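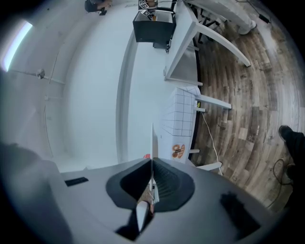 To: Honville Seed Swap list
Re: Saving squash seed, again

Apolinar Cortés wrote:

> I grew five plants from the Nindarico squash seed we traded last June. Two gave me the flat gray fruit I was promised. The other three gave me something like a bowling pin with warts. Did I do something wrong, or did the packet lie to me?

Apolinar, the packet told the truth as it understood it. Somebody's zucchini was in bloom within bee distance, and the bees don't read our labels. What you have is a cross. It may be perfectly good to eat, or it may taste like a wet paperback. Cut off a sliver, touch it to your tongue, and if it's bitter, throw the whole thing out. I mean that part. Bitter squash can make you properly sick, and cooking doesn't fix it.

If you want clean seed this year, you'll have to pollinate by hand. In the evening, find a female flower that's going to open the next day (small fruit behind it, a little yellow at the tip) and tape it shut. Tape a couple of males from the same variety too. In the morning, pick the males, strip off the petals, open the female, dab, and tape her up again. Tie some yarn around the stem, or by fall you'll be standing in the patch guessing. I speak as a man who has guessed. 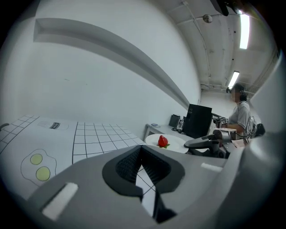

The other way is to grow only one variety of each species and hope your neighbors do the same. Mine is the man behind the Cárdenas place, with almost 25 hills of mixed gourds, so I stick with tape.

Let the fruit sit for a month after picking before you open it. Rinse the seeds and dry them on a plate – paper towels stick, and you'll be planting lint. I have a jar of clean Nindarico from before the gourds arrived, maybe more than I'll ever plant, and I can mail you five seeds if you send your address off list.

As for the bowling pins, don't put them in the swap. We already had that year.

Jesasora Road end of the list, signing off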